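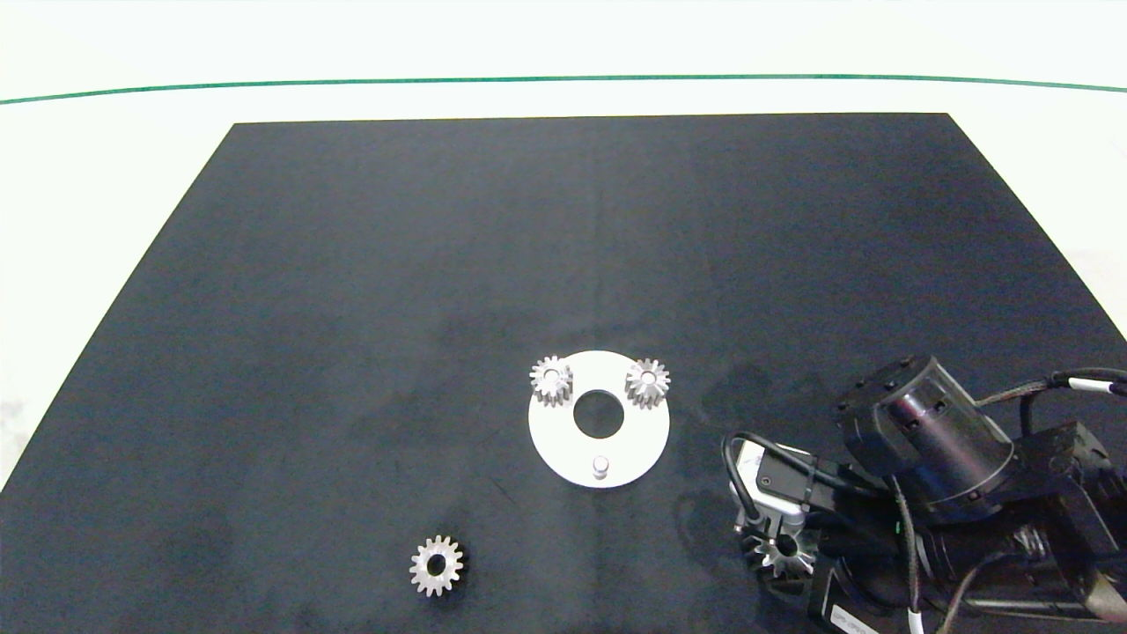 图1 行星架装到一半：两只齿轮已经在盘上，第三根销还空着，一只散放的齿轮在垫子左下方

课程设计报告：手摇行星减速器教学套件 Stukska 的装配过程改进
2020年8月

一、先说说我们做的是什么

Stukska 是我们组给这套教具起的名字，没有什么深意，组里投票的时候它念起来最顺口，就这么定了。它是一台可以拆开、可以用手摇的小行星减速器：中间一只太阳轮，外面一圈内齿圈，三只一样的行星轮夹在中间转，行星轮下面的那块白色圆盘就是行星架，中间开了个大孔。图1里看到的就是行星架这一层，内齿圈和太阳轮是后面的步骤才上的。

一开始老师给的题目其实很宽，叫“为低年级同学设计一件能动手的传动教具”。上学期已经有一组做出了能转的样机，叫 Tromana，我们接手的时候它就放在 Mykhailiuk 实训室的柜子里，连同一张折了好几道的装配图。样机本身我很喜欢，摇起来声音特别好听！问题出在装的过程。我们找了几位没学过机械原理的同学来试，几乎每个人都卡在行星轮那一步：要么装好两只以后第三只怎么也下不去，要么齿轮滚到地上去了，要么垫片落在桌上找半天。

所以我们这学期的题目就收窄成了一件事：传动比不改，主要零件也尽量不改，让第一次碰它的人能在一节课里把它装起来、摇起来、再拆回盒子里。

组里三个人，我负责装配流程和这份报告，Jong-dae Chae 负责零件和测试，Stefaniia Zhuravel 负责说明书的图和试用时的观察记录。下面写到“我”的地方就是我自己的看法，他们俩不一定全同意（尤其是润滑脂那一段，我们吵过）。

二、为什么难装

先讲一点原理，不然后面的改动看着会有点莫名其妙。

三只行星轮要同时跟太阳轮啮合，又要同时跟内齿圈啮合。两头都得对上齿，第三只才进得去。齿数满足装配条件的时候，三个位置均匀分布是装得下的，这个我们在上学期的图纸上验算过，没有问题。可是“装得下”和“随手一放就装得下”差得远。假如太阳轮先固定好了，内齿圈也先固定好了，那么放第一只行星轮的时候，太阳轮和内齿圈之间的相对角度就被它锁住了一大半；放第二只还能稍微拧一拧；放第三只的时候，差半个齿就是差半个齿，硬压只会把齿顶磕出小毛刺。

Tromana 的老流程偏偏就是这个顺序：先把内齿圈装进壳体，再装太阳轮，最后从上面往里塞行星轮。手指粗一点的同学根本捏不住，齿轮一松手就斜着卡在里面。我自己第一次装也花了很久，最后是把整个壳体倒过来磕出来重新装的，样子很狼狈。

第二个麻烦是台面。实训室的桌子是白的，又亮又滑，银色的小齿轮放上去反光，垫片放上去几乎跟没有一样。Stefaniia 在观察记录里写了一句我印象很深的话：“同学们花在找零件上的时间，看起来比花在装零件上的还多。”我们没有专门去掐这个时间，但坐在旁边看两轮就知道她说得对。

第三个麻烦是说明书。旧说明书只有一张总装爆炸图，所有东西沿着一根轴线排开，漂亮是漂亮，可是没告诉你先后。看的人会以为从下往上一件件叠就行，谁知道中间有一层是要三件一起考虑的呢。

三、我们改了什么

1. 顺序倒过来

新流程从行星架开始。把白盘平放在垫子上，销朝上，三只行星轮一只一只套到销上。这时候周围什么都没有，没有内齿圈挡着，手从哪边伸过去都行，齿轮也能自由转。三只都套上以后，从中间放太阳轮，轻轻拨一拨行星轮，齿就对上了。最后把内齿圈从上面罩下来，一边往下一边慢慢来回转，找到位置它会自己落下去，那一下的手感很舒服，试用的同学基本都会“哦”一声。

罩内齿圈这一步我们原来很担心，因为三只行星轮要同时进齿。后来发现只要太阳轮已经在中间把三只的角度统一好了，外面这一圈比想象中容易得多。Jong-dae 的解释是，自由度剩得刚刚好：太阳轮还能转，行星轮跟着转，内齿圈只要找到一个合适的角度就行了。我觉得他这段话应该印到说明书里，Stefaniia 觉得太长，最后印了半句。

2. 黑垫子

这是花钱最少、效果最明显的一项改动，我个人最得意。我们在桌上铺了一块哑光的黑色工作垫，所有零件都放在垫子上操作。白盘放在黑垫子上，轮廓一下子就出来了，中间的孔也看得很清楚，透过去就是黑的；银色的齿轮也显眼，连中心孔的边都能看清。图1就是这么一个状态，左下方还没装的那只齿轮，扫一眼就能找到。

垫子用久了会有浅色的印子和一些擦痕，不影响用，我们也没有去换。选垫子的时候试过一块深绿的和一块带格子的，带格子的那块我投了反对票：格线和齿轮的齿叠在一起，看久了眼花。深绿的还可以，就是放上白盘以后对比没有黑的那么干脆。

3. 待装零件的固定位置

我们规定还没装的行星轮统一平放在行星架的左下方，离盘子远一点，别挨着。听起来像是没事找事，可是第一轮试用里有位同学把待装的齿轮靠在白盘边上，手一碰，盘子一转，齿轮就被推走了。另外平放也有讲究，立着放的齿轮会滚（我们从桌底下捡了不止一次）。

左撇子的同学提过意见，说左下方正好是他胳膊要放的地方。我们在说明书里加了一句“惯用左手者放右下方”，图没有另画，Stefaniia 说等下一版。

4. 说明书重画

旧的爆炸图保留在封底，给想了解整体结构的人看。正文改成一步一图，视角统一成坐在桌前往下看的角度，跟装的人眼睛看到的差不多。每一步只出现这一步用得上的零件，后面才用的一概不画。行星轮那一步分成三张小图，第一只、第二只、第三只，有人觉得啰嗦，可是试用的时候确实有人装到两只就去拿太阳轮了！因为两只也能转嘛，看起来挺像完成了的。后来我们在第二张小图旁边加了一个空销的箭头，这个问题就少多了。

四、零件和花费

预算是900元，实际花了715元，剩下的退回给课程组了。大头是向 Dotatex 订的一批备用齿轮和销，他们接小批量的单子，发货也算快，只是第一次寄来的内孔偏紧，套到销上要用力按。Jong-dae 跟他们来回发了几封邮件，换了一批松一点的，第二批的手感就很好了，套上去能自己落到底，拨一下能转。

偏紧的那批我们没有扔，留着在课上给大家对比配合的松紧用，比念公差表管用。我自己以前背间隙配合、过渡配合都是死记，摸过这两批齿轮以后总算有了点感觉。

其余的钱花在垫子、收纳盒、打印说明书和一小罐润滑脂上。收纳盒也值得提一句：原来是一个大袋子什么都往里装，现在换成分格的，每格底下贴了零件的轮廓，拆完以后对着轮廓放回去，缺了哪个马上就看得出来。轮廓贴纸是 Stefaniia 画的，第一版她把太阳轮和行星轮画得太像，我放错了两次，第二版她在太阳轮上加了键槽的缺口，就好认了。

五、测试

测试分两块，一块是装得起来装不起来，一块是装好以后摇得久不久。

装配这一块我们一共做了40次，试用的同学里有低年级的，也有隔壁班学设计的，每个人拿到的都是同一盒零件和同一本说明书，我们坐在旁边不说话（这个对我来说真的很难，看人把齿轮拿反了特别想伸手）。Stefaniia 负责记下每次停顿发生在哪一步。新流程下停顿最多的地方从行星轮挪到了内齿圈，而且停得都不长，转一转就下去了。还有一种停顿我们之前没料到，是在最后盖上盖以后找不到手柄，因为手柄在盒子盖的内侧，大家不会往那边看。后来就把手柄挪到盒子里了。

耐久这一块没那么有意思，就是摇。我和 Jong-dae 轮着来，手柄一共摇了1,647圈，中间隔一段拆开看看齿面。为什么是这么个零碎的数字呢？因为到那一圈的时候手柄的紧定螺钉松了，手柄掉下来打在我手背上，我们就决定今天到此为止。齿面没看到明显的磨损，行星架上的销也没有松动。紧定螺钉后来加了螺纹胶，又补摇了一阵，没有再掉，只是那一段忘了记圈数，所以没有写进数据里，这是我的疏忽。

噪声我们只用耳朵听，没有上仪器。涂了润滑脂以后声音闷一些，手感也更顺。

六、关于润滑脂的分歧

这里单独写一小节，因为到交报告为止我们三个也没统一意见。

Jong-dae 认为应该涂，理由很正当：减速器本来就该润滑，教学生装一台干的减速器等于教了一半。我不太想涂，涂了以后齿轮上手就滑，黑垫子上全是指印，一节课结束光擦手就要排队，而且沾了脂的齿轮特别容易粘灰和纸屑。Stefaniia 一开始站在我这边，后来看了沾脂以后的运转手感，又跑到 Jong-dae 那边去了。

目前的做法是折中的：第一次装配干装，摇起来听一听；然后拆开内齿圈，老师示范怎么点一点脂在齿面上，再装回去，让大家对比。时间上有点紧，有的小组来不及做第二遍。如果下一届接手的同学有更好的办法，请一定告诉我们。

七、没做好的地方

销的高度我还是不满意。齿轮套上去以后，装垫片的时候指尖没什么地方可捏，只能用镊子，可是镊子夹垫片又爱弹飞。我画过一个销头带倒角、再加长一点的方案，Jong-dae 算了一下，加长以后会碰到盖板内侧，要改就得连盖板一起改，这学期来不及了。

行星架在垫子上会自己转，这也是个小毛病。套第三只齿轮的时候，手一按，盘子就跟着走。有人会很自然地用另一只手按住盘边，也有人不会，越追越远。我们想过在垫子上画一个圆圈加一个定位点，或者干脆做一个浅浅的托座。托座的草图画了，没有做出来。

还有就是试用的同学大部分是我们自己认识的人，多少会客气一点。有一位在反馈里写“非常好，没有问题”，可是我明明看见他把垫片装丢了一个，最后是从袖口里抖出来的。以后要找不认识的人来试，而且反馈最好匿名。

说明书的文字也还嫌多。我写第一稿的时候忍不住讲原理，一步里能写满半页，被 Stefaniia 拿红笔划掉了三分之二，剩下的我现在看还是觉得能再划掉一点。不过“先太阳轮、后内齿圈”那句我坚持留着，还加了粗，因为试用里顺序弄反的人最后都得拆回来重做。

八、接下来

11月学院有一次课程作品展示，我们打算带两盒过去，一盒装好的给大家摇，一盒散件放在黑垫子上给大家现场装。散件那盒会预先装到只差一只行星轮的程度，也就是图1的样子，来的人坐下来把最后一只套上，再放太阳轮、罩内齿圈，几分钟就能体会到齿对上的那一下。从头装太久了，后面排队的人会走掉，上回开放日就是这样。

Tromana 的老样机也会一起带去，放在旁边不让拆（拆了怕装不回去，这是真话）。新旧两版说明书各印几本，想对比的同学可以翻一翻。

图纸、说明书源文件和观察记录都整理在实训室的共享文件夹里，文件夹名就是 Stukska。Dotatex 两批齿轮的内孔实测表也在里面，是 Jong-dae 量的，偏紧那批的表格标了黄色，借用零件之前请先看一眼，别拿错批次。归还的时候麻烦对着盒底的轮廓放好，垫子卷起来，不要折。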